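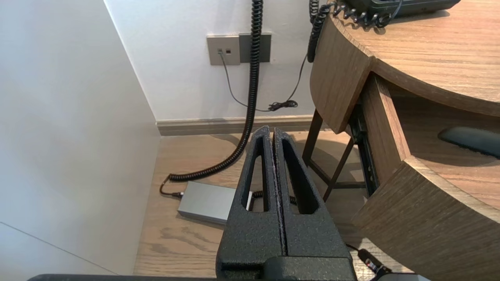
**Why do the corners of a rented flat stay cold when the rest of the room is warm?**

Corners lose heat through two outside walls at once, and furniture pushed up against them keeps the warm air out.

Tenants in Livuvholm know the problem well. The town has 3,426 rented homes, and 1,614 of them were built before cavity insulation was common. Last winter the advice line at Telby took 278 calls from people with damp or cold rooms. Most wanted to know what they could do themselves, without asking the landlord for building work.

The usual first step is to move things. A wardrobe against an outside wall should stand a hand's width clear of it. Beds are harder in a small room, but even turning the headboard to an inside wall makes a difference to the person sleeping there.

The second step is air. Opening windows at both ends of the flat for ten minutes in the morning clears the moisture from a night's breathing. A window left on the latch all day cools the walls and does less good. Drying washing indoors is the largest single source of damp in many flats, and the bathroom with the door shut is the best place for it.

Draughts are worth looking for too. Skirting boards, letterboxes and the holes where cables come in all let cold air through. A tube of filler is cheap and most landlords don't mind it being used, though it is polite to ask.

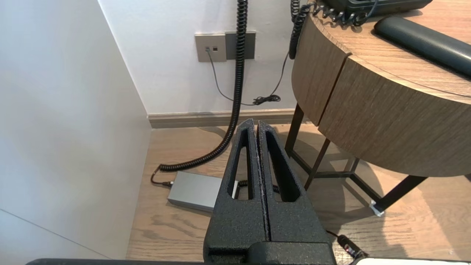 ## When it is the landlord's job

Some cold rooms can't be put right by the tenant. A leaking gutter, a failed seal on a window or a radiator that never heats up has to be reported, in writing, with the date the fault was first noticed. Keep a copy.

Gultov, the largest letting firm in town, says it aims to send someone within 2 weeks. Tenants in the Lo district told us it can take longer once the heating season begins, and several were still waiting in April for repairs they had asked for before Christmas. Telby's advice is to report early and keep paying the rent while the repair is outstanding.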